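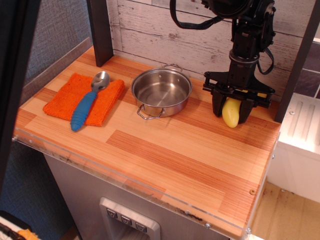 Arm over the practice counter, yellow thing in the grip, pot and spoon waiting.

Kurka Counter Kit with the Vudon arm, a review after one month
Posted in March by Vandana Rawat
Score: 7 out of 10

Quick one as I have to hand the keys back at five. Several of you asked if the Kurka kit is worth the money or if you should build your own counter and buy an arm separately. Short answer: buy the kit if you teach, build it yourself if you have a workshop and patience. I have neither so I bought the kit.

What you get
Counter with a wood-look striped top, pale cabinet front with a button panel, back wall, clear panel along the front edge. Arm. Parallel gripper with two fingers. Power supply, a bag of spare screws, a printed booklet. Software comes as a download from Gesumeo, who do the control side, and you need an account before anything moves. Annoying on a Monday morning with a class outside the door.

Paid 3,121 for the lot including delivery. The arm on its own is 854 cheaper than that, so work out for yourself what a counter is worth to you.

Setup
Booklet says an hour. Took Harish and me most of an afternoon. Counter goes together fine, the clear panel is fiddly and one of the fasteners wanted a smaller screwdriver than the one supplied. Arm mounts from above, needs two people, one to hold and one to swear. Route your cables BEFORE you tighten the mount. We didn't, had to undo it all and start again. Page nine of the booklet mentions this, after the mounting steps on page six.

Calibration is good though. Touch four points, press save, done. Has only lost its place once and that was after somebody leant on the post.

In use
Our students mostly do pick and place. Yellow thing in the pot, out of the pot, onto the towel, off the towel. Sounds dull, isn't, they get very competitive. The gripper is happy with anything long and chunky. Smooth shiny things are OK if you close it slowly, at full speed they squirt out and end up on the floor.

Pot: fine if you go for a handle. Those wire loops are just about the right size for the fingers. Going for the rim is a waste of a lesson.

Spoon: swap whatever spoon you've got for one with a fat rubber handle. The ribbed kind is best. We started with thin all-metal ones from the staff kitchen and it was 25 tries before anyone got one off the counter. With a spoon like the blue one a beginner gets it in three or four, more so if it's lying on the towel so there is some give underneath.

Towel: surprisingly hard. Folds are a whole term of work. Terry is easier to grab than a tea towel, the tea towel just slides about.

Buttons: the three on the front panel do register and you can read them in the software, nice touch. Bit stiff. Oratile got the arm pressing the left one reliably but the other two need more of an angle and the wrist complains.

Things I don't like
Front panel scratches if you look at it. Ours is marked and smudgy already and the booklet says no spray cleaner, so soft cloth only.
Fan on the controller is loud. Not awful, loud.
The slow-speed setting resets every time you restart. Why? Set it again EVERY time or the first move will make someone jump.
Emergency stop lead is short. I'd want it long enough to reach the back row.
Gesumeo account allows five logins, we have 33 students. So everyone shares, so the saved runs are a mess of names like "test2 final NEW".

Things I do
Spare finger pads in the box, and you will use them.
The counter looks like a kitchen. Daft thing to care about but the younger ones get what it's for straight away.
Runs all day. Over a month of lessons and no motor faults.
Roos Van Beek on the Kurka support desk answered my calibration question the same evening, with a drawing.

Compared with the Kandpal
We had a Kandpal bench on loan last year. Stronger arm, much better software, no counter at all, just a metal plate with holes in it. Quieter too. Cost is well above this one and there's no school price that I could find. If you want payload get that. If you want twelve year olds interested get the Kurka.

Would I buy it again
Yes, but I'd ask for the long stop lead up front and argue about the logins before paying.

Comments

Yogesh Chauhan: Does the counter come flat packed? Our lift is tiny.

Vandana Rawat: Yes, three boxes. Back wall is the long one, measure the lift corner to corner. The arm box is small but heavy, take a trolly.

Yogesh Chauhan: Ta. And the speed thing, there's a start-up file in the settings folder you can edit, worked on ours at the old place. Copy it first.

Vandana Rawat: Will try it tomorrow, thank you!!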